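A Day at the Dirkbridge Open House

29 Jun 2018

I have been meaning to write up our visit to Dirkbridge ever since we got home in May, and the notes have been sitting beside the toaster getting crumbs on them, so here goes. We drove over early, got lost twice in the business park (all the buildings are the same shade of gray and the signs face the wrong way if you come in from the south), and still made it in time for coffee and a very good cinnamon roll. There were 80 of us on the list, mostly from small shops and community colleges, plus a few families who had clearly come for the free lunch and stayed because the kids wouldn't leave.

The morning was the part you would expect. We saw the gear room, where a machine called the Moulin turns out couplings, and we got to handle some of the rejects. I brought one home. After that they split us into groups and ours went upstairs to the home robotics group, which I had been looking forward to most. They are working on getting an arm to pick up everyday things around a living room and put them where they belong, and nearly all of it is tried out in simulation first, with a program they call Trasumer.

Now, I had assumed we would be shown a nice smooth demo and sent on our way. Instead our guide sat us down and told us about the worst week they'd had all spring, and I thought that was awfully generous of her. The job was simple enough on paper. Come down over a sofa, pick up a bowl, move it, let go. They had run it 2000 times in Trasumer without a single bump, and everybody was pleased, and so they put the same program on the arm downstairs. On the first try it came down too far, pressed the bowl into the seat, and kept on pressing until the safety stop cut in.
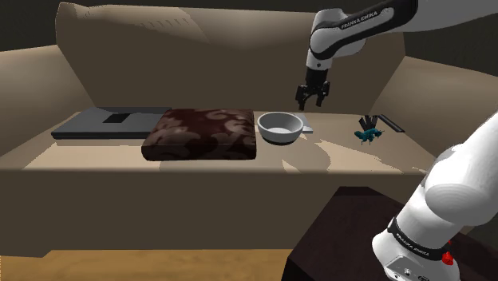 What had gone wrong was the cushioning. In Trasumer the sofa seat was hard as a countertop, so an object always sat at exactly the height the program expected. The one downstairs is an old soft thing that came out of somebody's den, and whatever you set on it sinks. The arm was supposed to feel for contact on the way down and stop by itself, but that check had been waiting for a sharp knock, the kind you get off a hard surface. Pushing into foam gives you a slow, mushy sort of push back, and the check sat there waiting for a knock that never came.

The bowl cracked. One of the fingers on the gripper got bent as well, and the replacement took 6 days to arrive, so there was plenty of time to think. She was quite open that the safety stop did its work and no person was anywhere near the arm, but she said the room went very quiet, and that they wrote it up exactly as they would have if a hand had been under there. I liked that a great deal. My own shop has had a couple of near misses that ended in a shrug and a joke, and I squirmed a little in my chair.

They've changed several things since. The speed comes down for the last stretch above any soft furniture. The contact check now watches for a gradual rise in force along with the sudden kind, and Trasumer has been given squashy seats in different degrees of squashiness. They also keep a printed sheet by the door, which two people have to initial before a new program goes onto the real arm. One of the dads in our group asked why it had to be on paper and she laughed and said they'd tried it on the computer and people clicked through it without reading. Well, I've done that myself!

After lunch (chili, cornbread, and a lemonade so sour my eyes watered) there was a talk about Clalo, their training program for schools. It was supposed to go 90 minutes and ran well over, and I'm afraid I slipped out before the end to look at the couplings again. If you teach, it's worth asking for the packet, as the section on lockout and emergency stops is written in plain language and you can copy it freely.

Parking is free but the lot fills up fast, and the upstairs rooms are chilly, so bring a sweater. They told us they plan to do it again next year and I've already put our names down.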